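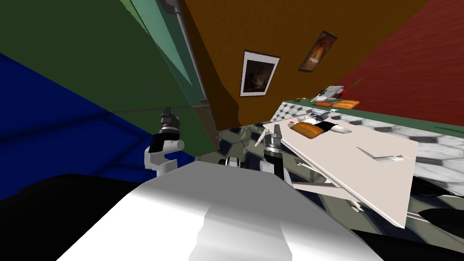

Does a patterned floor make a small room look bigger?

On the evidence we have seen, there is little reason to think so, and the studies usually cited in support were not set up to find out.

Figure 4. Rendered interior with a patch of grey-and-white patterned floor tile.

5.2 The claim and where it comes from

Advice on flooring for small rooms is repeated with great confidence. Large tiles are said to open a room up, diagonal laying to widen it, and a light two-tone pattern to make the walls fall back. Readers of trade catalogues will have met all of these, sometimes on the same page and sometimes in conflict with each other. Trelura's fitting guide recommends a small repeating pattern for narrow bathrooms. The Druson showroom leaflet warns against exactly that and suggests plain slabs with thin joints. Neither gives a source.

When we followed the advice back through the papers that quote it, most of the trails ended at one of two places. The first was general work on texture and depth, in which people judged slopes or distances on simple surfaces with no furniture, no skirting and no door. Texture does help people judge how far away a surface lies. It is a long step from there to saying that a buyer standing in a box room will think it larger, and the papers making that step seldom say how they took it. The second was the Kassab survey, to which we now turn.

5.3 The Kassab survey

The Kassab survey asked 200 householders to look at printed pictures of rooms and to say which felt more spacious. Rooms with a light patterned floor came out ahead, and the result has been repeated ever since as if it settled the matter. We have three objections, of unequal weight.

The plain floors used for comparison were also darker. Anyone who has painted a dim hallway knows what a lighter surface does, and the survey gives us no way to separate the effect of the pattern from the effect of the shade. A plain pale floor would have been easy to include. Its absence is the main reason we give the result so little weight.

The wording is a further worry. Householders were asked which room "felt more spacious", with no option to say that there was no difference. A person forced to choose will choose, and a small leaning in one direction can then be reported as a preference.

Lastly, feeling spacious and looking larger are different things. A tidy room may feel spacious to someone who could give its length correctly to the nearest hand's width. We accept that some readers will find this objection fussy, and it would not sink the survey by itself.

5.4 Our own comparison

We ran a small test in Jurkach with 30 adults, of whom 27 completed both visits. Each person stood at the door of a furnished room and estimated its length and width, first with one floor covering laid and then, at the second visit, with another. The coverings were a plain pale sheet, a plain dark sheet, a pale pattern and a dark pattern, making 4 conditions in all. Furniture, blinds and lamps were left alone between visits. Estimates were given aloud and written down by a member of the team who had not laid the floor.

The pale coverings drew slightly larger estimates than the dark ones. Pattern made no difference that we could tell apart from ordinary guesswork. Several people gave a smaller width at their second visit whatever was on the floor, which suggests to us that having seen a room before matters more than what it is tiled with. We had hoped that the gap between visits would be long enough to prevent this. It plainly was not, and a design with a different room for each visit would have served us better.

We would not want anyone to build much on these results either. The group was small, the room was a single shape, and the coverings were printed sheets laid over boards. Real tile has joints that catch the light and an edge at the threshold, and it sounds different underfoot. Any of these might count for something. A fitter who told us that sheet flooring is no guide to tile would have a fair point, though the same fitter would then have to give up the Kassab survey, where the floor was ink on paper.

5.5 What can be said

The safest reading is that lightness does some work and pattern has been given the credit. Even the first half of that is weaker than it sounds. The difference between pale and dark coverings in our data was smaller than the usual difference between two people looking at the same floor, and we doubt that it would change what anyone paid for a flat.

There may well be cases where pattern matters. Very long corridors are one candidate, as a repeating tile gives the eye something to step along, and rooms seen only through a doorway are another. We have no data on either. Until someone has compared patterned and plain floors of the same shade, in rooms that people can walk into, those fitting out a small bathroom may as well choose the tile they like and can keep clean.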